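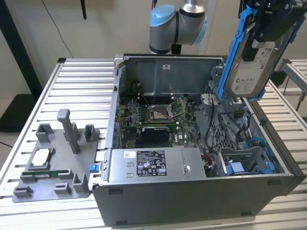
By Mirjam Boersma
Speaker notes, July open day recap, Bitville makers' evening
26 shares | 8 comments

[Start with the picture up. Leave it up while people find seats.]

Hello everybody. I'm Mirjam, I fix computers at the Poncombe repair shop, and last month I got to spend an afternoon at the Wusisent open day. I've been talking about it at lunch ever since, so Prasanna suggested I talk about it to you instead and give my coworkers a rest.

Hands up if you've ever taken a hard drive out of a desktop. (Wait. It'll be most of the room.) Good, then you know the job. Side panel off, tower lying down, find the caddy, squeeze, pull, try not to catch a cable on the way out. I've done it so many times I can do it while arguing with a customer on the phone.

So now look at the gripper, top right, holding the drive over the case. It's a regular 3.5-inch drive, still in its blue caddy, and the machine underneath is a regular office desktop with DELL printed on the board. I loved that. I'd expected a mock-up, a nice clean box with big friendly handles, and they had the kind of computer I get across my counter every week!

[Point: cables, to the right of the motherboard.]

These are what I wanted to ask about. Metal and circuit boards stay where you put them. Cables don't. You've got the black bundle looping over toward the drive bays and then a blue SATA cable curling up above the cage, and every tower that comes in has them lying a bit differently. Prasanna Bepari, who was running the demo bench, got very happy when I brought it up. He said the cables take up more of his week than everything else in the case put together. Then he talked for a good ten minutes and I wrote down maybe a third of it.

What I did write down:
- A rigid part can be planned for. A cable has to be looked at every time.
- They'd rather the arm stop and ask than tug.
- The caddy helps a lot, since it gives the fingers something with straight sides to hold. A bare drive is harder.

[Pause here, somebody will have a question about bare drives. I don't have a great answer. Prasanna does, send them to him.]

Now over to the left side of the table, the gray tray. I walked right past it the first time. It's 3D printed, and it has places for the parts: the processor is in its recess, and the memory module is in the slot along the front. You can see the socket in the case is open, lever up. I have a tray at work too. It's the lid of a cookie tin. I came home wanting one of these very badly, with proper little cradles, and I have since made two bad ones on my sister's printer. Ask me afterward, I brought the worse one.

Why it matters (this is Prasanna's point, I'm only passing it on): if a part always sits in the same spot, at the same angle, then one whole half of the problem gets easier. Picking up a memory module lying any old way on a bench is a job in itself. I'd never thought of it that way, because my fingers sort it out without telling me.

[Slow down. I rush this part.]

Some numbers, because you'll ask. The open day had 538 people through the door, which was more than they'd made coffee for. The group has 900 old desktops waiting in storage for the project, and they're mixed models, so no getting comfortable with one layout. I got to stay at the bench for 26 minutes before the next group came in, and I could've stayed till they locked up.

People in my group kept asking if it was faster than a person. I asked too! Prasanna said no, not yet, and he didn't seem bothered. He'd like it to be careful first. A woman from Stojanović, the recycling firm over by the rail yard, said careful was worth more to her, because a drive pulled out whole can be wiped and used again. They had a long chat about screws after that. I stood there and listened to all of it and had a lovely time.

Am I worried about my job? I got that one at home as well. My honest feeling is that I'd happily hand over the drives. What I like is the part where somebody says "it makes a noise sometimes" and I have to work out what they mean.

[If time: the cookie tin story. If not, skip to questions.]

The bench will be open to visitors again in the fall, and Prasanna is keeping a sign-up list. He's over by the window tonight. If you've got a dead tower at home he'll take that too, as long as you bring it with the cables still in.

Questions?

8 comments | Share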